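Hand-held gripper vs. teleop for teaching a pick

Board index > Manipulation > Teaching and demonstrations

17 posts in the original thread, showing most helpful first page

c_ekpo
Joined: May
Posts: 60

I'm trying to decide how to collect demonstrations for a small arm. The task is picking up plastic containers and setting them upright in a tray. I have a leader-follower teleop setup that works, and I've been offered the loan of a hand-held gripper with a camera on it. I only have time to do one of them properly. Which would you pick for a job like this, and how many demos should I plan for?

The arm is a Jitar with the stock two-finger gripper. One wrist camera, one fixed camera on a post.

hellwig_g

Teleop. You already have it and it works. Everything you record is something the arm can do, because the arm did it. With a hand-held tool you can reach around corners and twist your wrist in ways the robot can't copy, and you won't find out until you replay it.

I did 1712 demos with a hand-held tool for a drawer task at Prudmont and had to throw out a big share of them for joint limits. That was weeks of work.

rosario.c

I disagree with Gerd on this one. Picking a container up off a table isn't a drawer task. The reach is short and the wrist hardly turns. With the hand-held tool I can do 60 good picks in the time it takes to do a handful by teleop, and they look like the way a person picks something up. My teleop demos are full of stops and small corrections, and the policy learned the stops.

hellwig_g

You can trim the stops.

rosario.c

You can trim the long ones. The half-second pauses right before the fingers close are harder to cut without losing the part you need. I tried it both ways and went back to recording by hand.

tarawneh

Question for Rosario. How do you handle the height of the tool? Mine drifts up over a session as my arm gets tired, and then all the late demos come in from a different angle than the early ones.

rosario.c

Short sessions. I stop after 3 trays and put the tool down. I also start every pick from a block clamped to the table edge, so the first pose is always the same. Touch the block, lift off, go.

c_ekpo

The block is a good idea. Does it matter if the fingers start fully open? I have been opening them on the way in.

rosario.c

I start open. If you open on the way in, the width signal is moving while the approach is moving, and with a small set that was enough to confuse mine. It opened and closed in midair a few times. Once I had a bigger set it didn't matter as much.

hellwig_g

Agree on starting open, for teleop too.

rocio_v

Moderator

Moving a few posts about camera calibration into the Calibration thread. Please keep this one to how the demos are recorded. Chiamaka, what does the area around your tray look like? For either method I would keep the background the same for the first batch and then change it on purpose.

c_ekpo

Cluttered. There are cables and I can't really get rid of them. I could put up a white panel behind the tray.

tarawneh

We used a plain panel for the first batch at Akande and the policy was fine until somebody took the panel away. Then it missed everything. I would leave the clutter in from the start.

rocio_v

I'd still do the plain one first, then clutter. It's easier to see what is wrong with the demos themselves when the background is boring. But you do have to do the second batch, and people skip it.

rosario.c

Open fingers, something blue above the gap, from the tool camera:
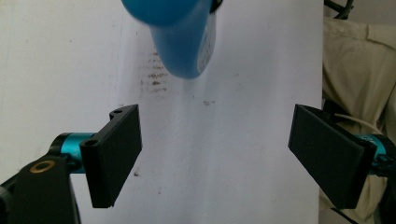 Filed under: Hand-held tools

tarawneh

Do you keep clips with blur in them? Our script drops anything under a sharpness limit and I think it's too strict. It throws out the fast parts.

rosario.c

I keep them. The arm's own camera will blur too when it moves. I only drop a demo if the object is out of view for most of it.

hellwig_g

On that I'm with Rosario. I would check the lighting before I worried about blur.

c_ekpo

OK. I'm going to take the loan and do the hand-held set, starting with plastic containers only. Planning on almost 2000 picks if my arm holds up, half with a panel and half without. I'll replay a small batch on the Jitar first to check the joint limits Gerd mentioned.

hellwig_g

Replay them before you record the rest, please. Even ten or twenty will tell you. And write down the offset between the tool camera and the fingertips, and measure it again every time you take the tool apart. The Trarkcombe mount I had would shift when the screws were retightened.

c_ekpo

Will do. The loan comes with a spare set of finger pads. Should I swap those in partway through or stay on one set?

rosario.c

Stay on one set until you have a policy that works. Then swap and see if it still does.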